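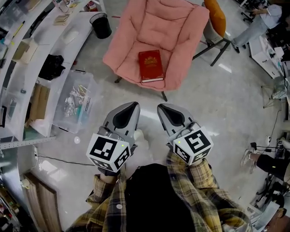
Ferenc Boros wrote to ask whether the Prirov grippers are worth buying if you already own a robot arm with a leader arm to steer it. He has had no luck getting his people to use the leader arm for more than a short spell, and he would like them to record in ordinary rooms instead of at the bench. He also wanted to know what is left to pay for after the kit arrives, a question the sales page does not answer.

We can answer most of that now. Skalton lent us a Prirov pair for testing at Idamthorpe, and the kit went back to them with our notes. No money changed hands and they have not seen this item before you.

What you get

The Prirov kit is two hand-held grippers, a charging dock, a head strap with a camera mount, a calibration board and a carrying case. Each gripper has a handle with a trigger. You squeeze, the two fingers close, and a sensor in the handle logs how far. The fingers are gray and come to a point, with black pads on the inside faces. Behind the fingertips sits a white cube printed with black marker codes, and those codes are how the software works out where the gripper is and which way it is turned.

There is no camera in the box. The mount on the strap takes most small action cameras, and Skalton publishes a list of the ones it has tested. If yours is not on the list you can still use it, but you will be doing the lens calibration yourself. We used one from the list and had no trouble with it.

Each gripper weighs 308 grams with the battery in. The price is $1,115 for the pair, and Skalton will not sell a single one. The camera is extra. So are spare pads, and you will want those.

Setting up

The first setup took us most of a morning, and nearly all of that went to the calibration board. The printed guide shows the board held upright. The guide on the website shows it flat on a table. Flat is correct. We lost a fair amount of time to this and told Skalton, who said the printed sheet would be replaced.

Once the kit is calibrated it stays that way unless you move the camera on its mount. We put a strip of tape across the mount after the first session and did not have to repeat the process. Pairing the grippers to the laptop is quick. There is a small green light on each one that comes on when the gripper is ready to record, and you soon get into the habit of glancing at it before you start.

The software runs on Linux only. There is a Windows version promised for May, but we have not seen it and would not buy on the strength of it.

In use

The tasks we picked were household ones: lifting a book from the seat of an armchair, moving small items between shelves and bins, opening a cloth bag. None of these are hard for a person. They were chosen for the different surfaces and heights, and for the fact that you have to bend or reach to do them.

The book turned out to be the most useful test of the lot. A hardcover lying on a padded seat is awkward for pointed fingers. If you come straight down, the tips press into the cushion and the cover slides away. What works is to steady the book with one gripper and bring the other in low at an edge. Everyone who tried it found that method sooner or later, but the early recordings are full of fumbling, and you need to decide at the start whether you are keeping those. We kept them and tagged them.

Two hands make a real difference here. We have used single hand-held grippers before, and people always end up wanting to use their free hand to help, which spoils the recording. With a gripper in each hand the temptation is gone.

Over the whole trial we recorded 308 episodes, the same number as the weight in grams, which caused some confusion in our spreadsheet. Of those, 70 had to be thrown out. The main cause was lost tracking. When the wearer turns away, or when one cube passes in front of the other, the camera cannot see the codes and the software has to guess. It handles a short gap well. A longer one leaves a jump in the path that you can see plainly when you play it back.

The software flags most of these by itself. It missed some where the gripper was held still while out of view, so somebody still has to look through the day's recordings before they go anywhere.

Light matters as well. Sunlight coming in low across a polished floor washed out the codes when we worked near the windows. Pulling the blinds fixed it. Long sleeves are fine so long as they stop short of the cube, and none of our testers had a cuff get in the way, loose shirts included.

Comfort

This was the part Ferenc was most concerned with. The handles are shaped well and the trigger is light. The weight is toward the front, though, and you feel it in the wrist when you work with your arms held out. Our testers were happy to keep going through a session as long as they could put the grippers down between tasks. The ones with smaller hands found the trigger a long reach at full open. Skalton has a shorter trigger and sends it free on request, but you have to know to ask.

The head strap is less good. It slips forward when you look down, and most of this kind of work is done looking down. We swapped it for a climbing helmet liner with the mount screwed on, and we would suggest planning to do something similar from day one. Hjaltested sells a padded strap with the same screw fitting, and two readers have told us it works, but we have not tried it.

Compared with a leader arm, the grippers are much easier to teach. A new person can be recording usable material the same day. You also do not need the robot in the room, so the robot can be doing something else or can be in pieces on the bench. What you give up is certainty that the robot can copy what was recorded. A person will twist and reach in ways an arm may not be able to follow. The Prirov software has a check for this, where you load a model of your arm and it marks the parts of each path that are out of reach. It works, but it is slow, and it only covers a handful of arms at present.

What wears out

The black pads are the weak point. They are glued on, and one of ours started to lift at the narrow end before the trial was over. Replacements come in packs and are simple to fit if you clean off the old glue first. The printed codes on the cubes scuff if the grippers are dropped loose into a box, so use the case. You can print new faces for the cubes from a file on Skalton's website, which is a sensible thing to offer.

The batteries are a standard size and come out without tools. We never ran one flat in a session.

Support

We sent Skalton questions by email under a plain customer address as well as our own. Both were answered, the customer one a little faster. The answers were short and correct. The user forum is quiet, but what is there is good, and somebody has posted a converter for anyone who wants the recordings in a different file layout.

Should you buy it?

If your leader arm is sitting unused, as Ferenc's is, then yes, the Prirov pair is a fair buy at the price. Budget for a camera, a better strap and a pack of pads. Also budget the hours for somebody to check recordings, which is the larger cost over a year and applies to any kit of this type.

If all your work is done at one bench, with one robot, and your operators are comfortable with what they have, there is less of a case for it. You would be adding a step to check reach, and the recordings would be a bit less exact than the ones you get now.

Buyers who need to record fine work, such as plugging in small connectors, should wait. The pointed tips can pick up small parts well enough, but the tracking is not steady enough for that sort of task, and Skalton does not claim that it is.

The loan scheme we used is open to subscribers. You pay the postage both ways and Skalton holds a card number against loss. Requests for the next round have to reach them by February 12, 2023, and should say which arm you plan to use the recordings with. Ask for the short triggers at the same time if you want them. They go in the case with everything else - check the lid pocket, ours were tucked behind the printed guide.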